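Leave the pile better than you found it

A robot lab in Prukeck stopped asking which bar is easiest to grab. The new question: what will the bin look like afterwards?

The last bar is the problem. Always the last bar.

Karla Cuautle has been watching robots empty bins for long enough to have opinions on it, and that's the first one she gives me, before I've got my coat off. The first picks are easy. Plenty to choose from, something always on top, something always clear of its neighbors. Then the bin thins out and the arm starts paying for what it did earlier. A bar that got shoved while its neighbor was being picked is now flat along the wall. Two others have rolled together and lie side by side, touching, no gap for a finger. Robot tries, slips, tries again. Someone walks over and moves the thing by hand.

"The pick that failed was fine," she says. "The pick three before it was the mistake."

That's more or less the whole idea behind Ferri, the planning software her group at Wusis has been building and testing on a KUKA arm with a two-finger gripper and a big gray metal bin. I spent a day with it. Notes below, in the order I can read them.

Greedy works until it doesn't

Most bin picking is greedy. Camera looks down, software spots a bunch of possible grasps, each gets a score for how likely it is to work, the arm takes the top one. Repeat. It's simple and it's fast and for a lot of parts it's plenty. If you're picking out things that are round or chunky you can stop reading here.

Long thin parts are different. A bar has a far end, and the far end goes places. Grip it off center and it swings. Lift it out from under another one and the other one slides. Come down between two and the outside of the finger pushes the neighbor, because fingers have an outside too, and grasp scoring tends to care mostly about the inside.

Cuautle calls this "wake". Like a boat. Every pick leaves some, and greedy software doesn't look behind it.

What Ferri does is score each grasp twice. Once for the usual thing, will it hold. Once for the wake: given this pile and this approach, where do the other bars end up, and how pickable are they once they're there? Then it blends the two and picks the best total. Sometimes that's the same bar the greedy version would have taken. Early on it nearly always is, she says. Later they part ways.

I watched it pass up an easy bar. Wide open, right there in the middle of the floor. It went for an awkward one instead, nearer the wall, came in at a slant I would not have chosen. I asked why.

"It's using the room while it's got it," Cuautle said. And then she was off to look at a cable.

Learning from before and after

So how do you teach a model about wake? The obvious way is simulation, and they tried that first. Build a fake bin, drop in fake bars, pick them a great many times overnight, learn from it. It sort of worked. The trouble was friction. A bin floor that's been used has scratches and worn spots, bars slide well in one place and catch in another, and the simulated ones slid the same everywhere. The model came out confident and wrong. It thought it could push a bar six inches in a straight line and know where it'd stop.

They kept the simulator for the crude stuff (don't hit the wall, don't come in backwards) and went to real picks for the rest.

The real data is almost embarassingly plain. Picture before the pick. The grasp that was tried. Picture after. That's one record. Nobody labels what happened in between, the model never sees the middle. It gets the before and the grasp and has to guess the after, and the gap between guess and truth is what it learns from.

There are 901 of these. That's the entire set, and it's small by today's habits. First record is from May, last one is stamped 26 February 2023, and the group trained on only 500 of them and held the rest back for checking. When I said that seemed like a thin diet Cuautle shrugged. The model isn't predicting pixels, she pointed out. First step is to boil the picture down to a list: each bar, where its middle is, which way it points, what it's touching. The guess is made on the list. A list that short doesn't need millions of examples.

The color helps there. The bars are red or green, and when two of different colors lie against each other the finder splits them with no trouble. Same color touching is harder. Two greens flat together can come out as one fat green bar, and then everything after that is nonsense – the grasp gets planned around a part that doesn't exist. It was the most common failure in the early runs. The fix was dull: the finder knows how wide a bar is, and anything wider than that gets split down the middle and looked at again.

I'd assumed the colors would matter to the robot in some other way, a sorting task maybe. They don't. It's told to empty the bin and it doesn't care.

The unfair test

Now the result. 50 bins, each loaded by hand from a set of printed layouts, so that the greedy planner and Ferri got the same starting mess as near as a person can place it. A bin counted as cleared if the arm got every bar out with no human help. A retry was OK. A hand in the bin was not.

Ferri left two bins uncleared. The greedy planner left a lot more than that; the group is redoing the exact comparison, as it turned out the greedy runs had been done with an older finger tip for part of the time, and Cuautle doesn't want the number in print until it's clean. Fair enough. I pushed a bit. She didn't budge.

The two failures she was happy to talk about. Both were corner cases, and I mean that literally. A bar had ended up down in the angle between floor and side, hard against the slope, and there was no approach that got a finger behind it without the gripper body touching the wall first. In one of them the model had seen it coming. It had scored the wake as bad, really bad, for every grasp on offer and picked the least bad. So it knew. It just had nowhere to go.

In the other it had no clue. Predicted the bar would stop well short and it didn't.

She has that second one printed out and taped over her desk.

What it costs

Time, mostly. Scoring wake for each candidate means running the guess for each candidate, and there can be a lot of candidates in a full bin. Their answer is to skip it when the bin is full. Above a certain number of bars the planner goes greedy, below it the wake score fades in. I asked what the cutoff is and got a long answer that boils down to "it depends on the bars".

Which is also the honest limit of the work. Everything has been done with one shape. Long, narrow, rectangular, straight. Change the length and you'd want new records. Change the gripper and you'd definately want new records, as the outside of the fingers is half of what the model has learned. Cuautle thinks a new set could be built in a few weeks, given how few records it takes, and with the robot collecting most of it alone. I'd like to see that before I believe it, and so would she.

There's also the question of who'd want it. Bravwood, which makes shelving and has a line where a person stands feeding bars out of a bin all shift, has sent somebody to look. Twice, I gather. Their bins are deeper and the bars come in tangled. Cuautle reckons tangled is another problem altogether – her bars lie mostly in one layer by the time the wake score kicks in, and a heap where parts are propped on other parts would break the list idea. You'd need to know what is leaning on what. Someone at Wusis is on it. Early days.

Afternoon

After lunch they let me load a bin. I was told to be mean, so I was. A couple side by side, touching, same color. One down near the hole in the floor, where I figured an end might catch. The others thrown in any old way.

Slow start. The arm hung there while the planner thought, long enough that I wondered if I'd broken it. Then down, a bar, out. Down again. It left my touching pair alone for longer than I expected, and I was getting ready to feel smug about it, and Cuautle leaned over and showed me the screen. Ferri had a plan for the pair. Go in at one end, grip just the one, let the outside of the finger push the other away into the open floor. It was only waiting for the open floor to be open.

It's a small thing to be impressed by. I was impressed by it.

What I keep chewing on is how little of this is about gripping. The gripper's the same, the arm's the same, the camera is nothing special. All the gain comes from choosing a different order and a different angle, and from being willing to take a slightly worse grab now. Anybody who's played pick-up sticks knows this. Anybody who has unloaded a dishwasher, probably. Cuautle says visitors tell her that all the time, usually right after lunch, and then ask why it took a lab to do it.

Her answer is that people get to feel the wake as it happens. You nudge the next stick, you feel it go, you stop. The arm in Prukeck has no sense of touch worth the name in those fingers. It finds out what it did when the next picture comes in. So the guess has to be made ahead of time, every time, from a look.

Next up is a longer view. Ferri looks one pick ahead now. Two would be better, she thinks, and three might be a waste of time, since the guesses get mushy when you stack them. There's a student running it both ways this spring. The early runs go well until the bin is down to a handful of bars, and then the two-step version starts to dither, changing its mind between pictures, reaching for one bar and then liking another. They're looking at how to make it commit.

I left while it was still going. Six bars down there, three of each color, arm out over them. 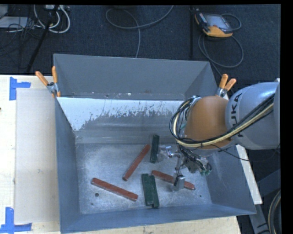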